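About Plilora
Home | About | Programs | Teaching Standards | Contact

Our purpose

Plilora is a company and a training school. We teach people to show robots how to carry out everyday household tasks, and we record those demonstrations for manufacturers and research groups that build home robots. Our staff demonstrate tasks in two ways: by hand, using hand-held grippers, and by remote control, with an operator at a desk guiding a robot arm in another room.

The company was founded by Parviz Nikzad and Golnar Nikzad, who had previously run a repair and calibration shop for industrial arms under the name Alipour. The shop's customers often asked for help with programming, and much of that work was done by moving the arm through the task and storing the positions. Plilora continues that practice with tools suited to homes.

Our programs

The Lonar Program is our course for new demonstrators. It runs for 26 weeks and begins each February. Participants start with single objects on a clear surface and move on to sorting, packing, wiping and putting away. They learn to approach an object at a steady speed, to close the fingers without pushing the object aside, and to release it fully before withdrawing. Two-handed work is introduced in the second half of the course. No background in engineering is required, and many of our graduates have come from kitchens, hotels and nursing homes.

The Jarkia Program covers remote operation. It is open to graduates of Lonar and to employees of client companies. Operators work in pairs, with one person at the controls and the other watching the arm with a hand on the stop switch. The roles change every hour.

Our teaching standards

Forough Naseri, Director of Instruction, is responsible for the written standards that every demonstrator follows. Each task has a task sheet stating the starting arrangement, the goal and the conditions under which a recording is set aside. A demonstrator may stop at any point and begin again. Recordings that contain mistakes are labeled and kept separately, as some clients ask for them.

Abbas Moradi heads the review office. Reviewers check each recording for complete hand tracking and for agreement with the task sheet before it is released. A standard client order consists of 1,000 accepted demonstrations of a task family, gathered from several demonstrators and in more than one home. Clients may request a smaller pilot order.

Much of our tabletop work takes place in furnished apartments, among the ordinary belongings of a household. Task sheets for these sessions cover small containers, boxes, fruit and bottles, and the open trays into which such things are commonly sorted.

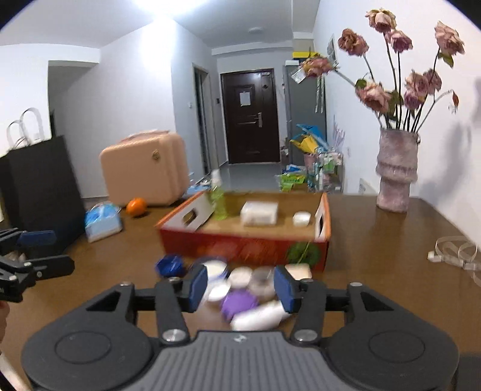

Why does Plilora use hand-held grippers when remote control is also available?

A hand-held gripper lets a person work at a natural pace and feel the contact between the fingers and the object. It is also easy to carry into a home. Remote control is preferred when a client needs the recorded motion to come from its own arm, with that arm's reach and joint limits.

Working with us

Inquiries about client orders and employee training should be addressed to Azadeh Rezaei, Head of Partnerships. Applications for the Lonar Program are accepted throughout the year. Visitors are received at our training rooms on Monday afternoons by appointment.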